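Home | Products | Docs | Pricing | Newsroom | Contact

Newsroom / Product releases

July | By the Dotent press office

Dotent releases Enska 3, with a new animation timeline and smaller builds

Dotent today released version 3 of Enska, its prototyping tool for designers and front-end developers. The release replaces the old animation panel with a timeline, cuts the size of exported projects and closes 314 bugs reported since the last major version.

The timeline lets users place every transition in a prototype on one track and adjust its start, length and easing by dragging. In earlier versions each layer had its own settings window, and changing the order of a sequence meant opening them one by one. Existing projects convert when they are first opened. A copy of the original is kept in the same folder.

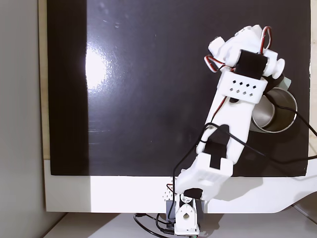

Exports have also changed. Enska 3 writes only the parts of the runtime that a project uses. In Dotent's own tests, a basic tap-and-scroll prototype that came to 1878 KB in the previous version now exports at less than half that size. Projects with embedded video will see little difference.

The component library adds 47 new items, most of them form controls and navigation patterns. All of them can be restyled from a single theme file.

Enska 3 was tested before release by Griro, a design studio that builds mobile apps for retail and transit clients. Griro moved two active projects to the beta in the spring and reported problems with nested scroll areas and with custom fonts on older phones. Both are fixed in the release build.

The interface font has been switched to Tạ, which covers Vietnamese and other languages with stacked accents. Menus and layer names in those languages should no longer be clipped at small sizes.
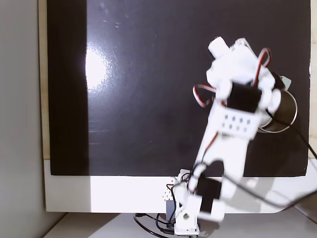

Upgrading and availability

Enska 3 is available now as a download for Mac and Windows. It is free for customers with a current subscription. Owners of a one-time license for version 2 can upgrade at a reduced price through their Dotent account.

Plugins written for version 2 need a small syntax change before they will load. A migration guide is in the Docs section. Version 2 will receive security fixes until next July.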